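Gripper comparison bench: questions and answers

Reading time: 3 min

What are you comparing?
Parallel grippers for small-item handling, fitted to two arms that work over one table. The two candidates are the Stutport and the Saltel. Each one gets the same items, the same motion program and the same controller settings for speed and acceleration.

How many cycles does each gripper run?
1000 per gripper, split into blocks of 20. After every block we check the finger alignment and write down any drift. If a finger has to be re-zeroed, the block is repeated and both results stay in the log.

Do you test handovers or only picking from the table?
Both. Picking comes first, and 400 of the cycles are handovers in the air, where one gripper holds and the other closes on it. Handovers show small errors in the arm calibration much sooner than picking does. An offset that a table pick can absorb will twist a thin packet out of the fingers when two grippers pull on it.

How do you line up the two arms?
We touch the fingertips together at a taught point over the table, then read both poses from the Kasprzak controller. The difference goes into the base transform. We do this at the start of a session and again after any change of mount or fingers.

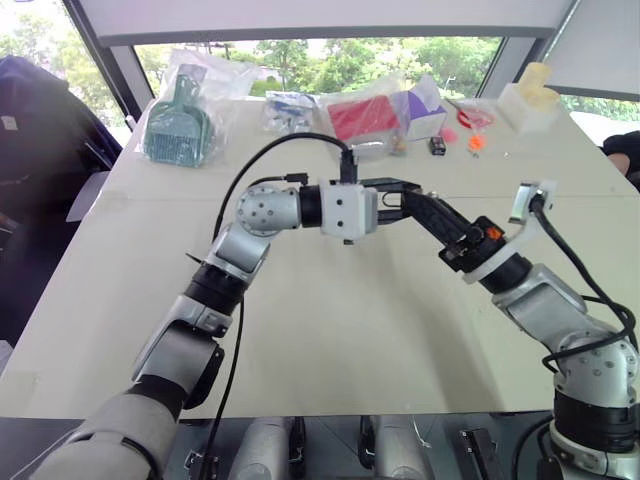

Jytte Ladefoged wrote to say that one touch point is too few. In her experience it fixes the position but leaves the rotation between the two bases open, and she would teach at least three points spread across the table before trusting any handover figures. She also asked whether the fingers flex when they meet, because a long finger can bend enough to hide a small error.

She is right on the rotation. We now teach four points and keep the single touch as a quick check between blocks. On flex, we close in at the lowest speed and stop on the first rise in motor current. The long fingers still give a little, and we have not found a good way to measure it without an outside sensor.

Do the results change with different fingers?
Yes, a lot. Long fingers reach into open boxes and past the edges of bags, but they lose holding force at the tip. Short fingers hold better and fail on anything that sits low in a container. We report the two lengths separately and do not average them.

Which items are hardest?
Clear packets and thin plastic bags. The camera has trouble finding their edges, and the fingers tend to fold the plastic before they have hold of what is inside. Scissors are next, mostly on account of the angle they end up lying at.

Where should the cables go?
Leave a free loop at the wrist large enough for the full rotation and tie the rest farther back on the arm. A cable that is pulled tight at one end of the travel will show up in the data as a drift you cannot explain. Bent Kárason lost an afternoon in March to this.

Can I run the same tests on my own arms?
Yes. The motion program and the item list are in the Prenotano folder. You will need to set your own speed limits and teach your own points. Please send the raw logs with the summary, including failed blocks.

Which gripper is better?
We have no overall winner. So far the Stutport drops fewer items in handovers and the Saltel is quicker to open and close. Wear figures will be added when the second set of fingers has finished its cycles.

Contact: Gripper bench, Prenotano | Copyright Prenotano, all rights reserved | Back to top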